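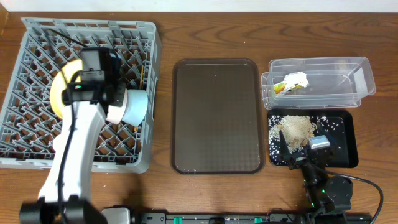
January, a little after 7 in the evening

Finished the last of the two-arm runs before dinner. We're at 424 episodes now, and 81 of those are ones Eldana marked to leave out, mostly for dropped objects and a few where I bumped the leader arm while reaching for my coffee.

The question for this week was whether training on the two arms separately and joining the policies afterward does any worse than training them together from the start. Kayode has been saying for a month that it wouldn't matter for tasks where the arms don't touch the same thing. I thought it would. The left arm works with the rack and the right arm works in the small black tray, so they hardly ever come near each other, and I figured timing would still be a problem.

First result is in. On the held-out starts the joint policy finished 74 percent and the separate ones finished less, with a gap of 18 points. So I was right about the direction, but I wouldn't have guessed it was that big. Kayode wants to see it again with a different seed before he believes it. Fair enough. I'd want the same.

Watched the failures back one after another this afternoon. Most of them are the left arm. It gets the packing tape and then stalls over the rack, and while it sits there the right arm keeps going as if it were finished over there. The joint policy waits. I don't know yet if it learned to wait or if it just copies how Eldana drives, because she always pauses one hand when the other is busy. I drive with both going at once. We should split the data by operator and train on each. Wrote that on the board under Pluklow, which is what we're calling the joint version now. The separate one is Rireo. Kayode picked both names and won't say where they come from.

The rice and the tan granules are a pain. The right gripper pushes the heap around more than it picks anything up, and the grains end up spread all over the tray, so no two resets match. Eldana thinks we should score by weight. I'd still like a scale that reads to a tenth of a gram, and Bakke hasn't answered my email.

Tomorrow: second seed, operator split, write up the stall failures for Dinness. Ask Kayode to free up the big GPU before noon. Need to buy more rice.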